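Informe de seguimiento n.º 3
Proyecto Flendine: preparación automática de lotes de higiene
11 de mayo de 2019
Para: Dirección de Programas, Fundación Lanus

Asistimos a la jornada de puertas abiertas de Ondrejka, prevista en el convenio como hito del segundo tramo. Radu Bratu dirigió la demostración y respondió a casi todo, aunque no entregó registros de las pruebas.

Estado de los compromisos

Ondrejka declara 3.504 agarres ensayados desde enero y 496 fallos. No hemos podido saber qué cuenta como fallo. Si un artículo mal colocado se da por bueno mientras no caiga al suelo, la cifra vale poco. De los 245 lotes comprometidos se han montado 78, siempre según su propio recuento. La integración con el almacén de Flivura sigue sin fecha.

Gasto: dentro de lo presupuestado. Queda por justificar la partida de pinzas de repuesto.

Valoración

Nuestra duda principal es el cierre de la caja. El convenio habla de lotes listos para precintar, y Ondrejka insiste en que la colocación está resuelta y solo falta ganar velocidad. No lo compartimos. En la caja blanca de la demostración, con el Dettol de pie junto a una pared y el tubo de Colgate tumbado, el frasco de Listerine asomaba en diagonal por encima del borde derecho. Así no hay tapa que cierre. Proponemos retener el tercer pago hasta recibir los registros completos y repetir la visita con artículos elegidos por nosotros. 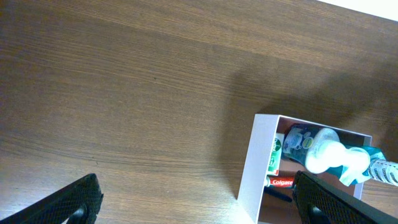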